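We use cookies to keep you logged in and to see which pages get read. Accept all | Settings

Ticket: laundry task stalls after bend, left wrist drops out
Project: Stullwood (student humanoid team)
Opened by: Réka Vörös
Assigned: Sándor Kocsis
Opened: 8/24/20
Status: open, workaround in place

Problem

Robot bends at the waist, gets partway through the drum-to-basket transfer, then one wrist joint stops reporting. Arm holds position, rest of the body carries on. Controller throws "joint timeout" and we have to restart the whole stack. Not every run. Worse in the afternoon but that might just be us.

Tried so far

– restarted controller, no change
– swapped the wrist board for the spare one from Erkunstead, same fault
– timeout raised from 35 ms to 100 ms. Fewer trips, arm gets jerky, put it back
– ran the arm on the bench, upright, 29 cycles, no fault at all

Last one is the intresting one. Upright = fine. Bent = not fine. So I don't think it's the board. 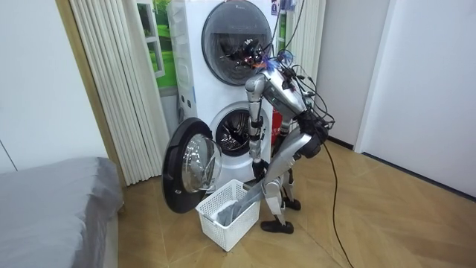
Sándor, my money is on the cable bundle. We route nearly everything over the head and shoulders and up, and when it leans over the basket like that the whole lot gets dragged forward. Some of it ends up across the upper machine's round window. Wrist bus is in there somewhere with the power for the arms. Either a connector is being pulled or we get noise off the power lines, can't tell which yet. Please don't re-tie anything until I've logged it.

Reply – Sándor

Looked at the log, 1000 samples either side of the stop. Errors start creeping up before the timeout, so not a clean disconnect. Could still be a loose pin. Bent the robot by hand with motors off and wiggled the shoulder connector, got the same error pattern twice. Then couldn't get it again, typical.

Also the Buselex plug has no latch. Who ordered those.

Reply – Réka

Me. Sorry. Zinchenko ones do latch but need the other crimp tool, have asked the workshop.

For now: more slack at the shoulder, tape on the plug, wrist bus pulled out of the bundle and run on its own. Three full transfers since, no timeout. Not calling that fixed.

To do

– latching connectors both shoulders (Sándor)
– log bus errors all the time, not just on a fault (me)
– repeat the bent test with arms powered and bus seperate
– slower bend until then, keep a hand on the stop button pls

Leave ticket open till the new plugs are in.

Contact the Stullwood team | © Stullwood student robotics | Back to top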